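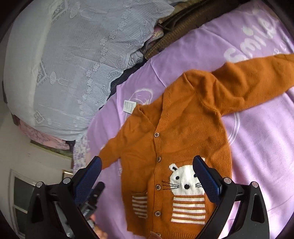 The cat cardigan, with its brown buttons and stripy pockets

Nultance Knitters and Menders list
Re: Moths again, and what to do with outgrown woollens

Hello all,

Sorry to be slow with this, I have been meaning to sit down with a cup of tea and write properly, and the tea has gone cold twice. Somebody wrote:

> We have found holes in three things from the top of the wardrobe and I am
> beside myself. Two were my mother's. I have sprayed lavender oil on
> everything and the whole landing smells like a soap shop, but there was
> another moth on the curtain this morning. Do I have to throw the lot away?
> And is it worth keeping the children's outgrown knits at all, or am I just
> running a canteen for moths?

Oh, you poor thing. Please don't throw anything away yet! We had them badly when we first moved to Drastmont, in a house with old carpets and a chimney full of feathers, and hardly anything had to go in the end.

First, the moth on the curtain. The ones you see flying are mostly the males, and it is the grubs that do the eating, so chasing round with a rolled-up newspaper makes you feel better and does very little else. (I still do it.) What you want is to find where the grubs are. Look under collars, inside cuffs, along the seams, and then behind the wardrobe and along the edge of the carpet, where the hoover never quite reaches. Ours were living in a felt hat. I had been through every jumper in the house before I thought of the hat.

Then the freezer. Shake each thing out of doors, put it in a plastic bag, squeeze the air out and tie it up, and leave it in the freezer for a good two weeks. Let it come back to room temperature before you open the bag, or you get damp on the wool. I know the freezer is full of peas. Mine was too, and we ate a lot of peas that fortnight.

After that, wash. Moths like a jumper that has been worn and put away with a bit of gravy down it far better than a clean one. I wash by hand in cool water, roll it in a towel and dry it flat, well away from the radiator. Buttons done up first, so the front keeps its shape.

As for lavender, I love it and I have bags of it in every drawer, but I wouldn't rely on it. It may put them off a little while it is fresh. It won't kill anything that is already in there. Same with cedar balls, which I gave up on after finding a moth sitting on one. Go easy with the oil too, as it can leave marks on pale wool.

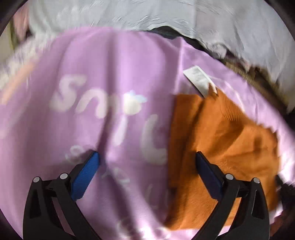

Lavender by colour only: the one with the lettering, and something orange on top

Now, the children's things. Yes, keep them, but keep fewer than you think. I had a trunk with 100 little garments in it and couldn't have told you what half of them were. Now I keep whatever took me a whole winter to make and whatever somebody cried over when it got too small, and the rest goes to cousins or the school fair while it is still in one piece. Wool is happier on a child than in a box anyway. Anything I do keep goes in a zipped cotton bag with a paper label saying the size and the yarn, and I put a little hank of the same yarn in with it for mending. You will bless yourself for that hank in ten years' time.

For your mother's two, don't darn them until they have been frozen and washed. If the holes are small and you can't match the colour, try the wool shop in Pálfi, where there is a basket of odd balls under the window – they don't mind you bringing the jumper in and holding it up to the light. Fine holes can be caught with a single split strand. For bigger ones I do a patch of duplicate stitch, and if it shows, it shows.

Get everything aired again in April, and have another look in September. Do write and tell us how you get on, and do check the hats.

With love from a rather chilly kitchen,
your friend in Drastmont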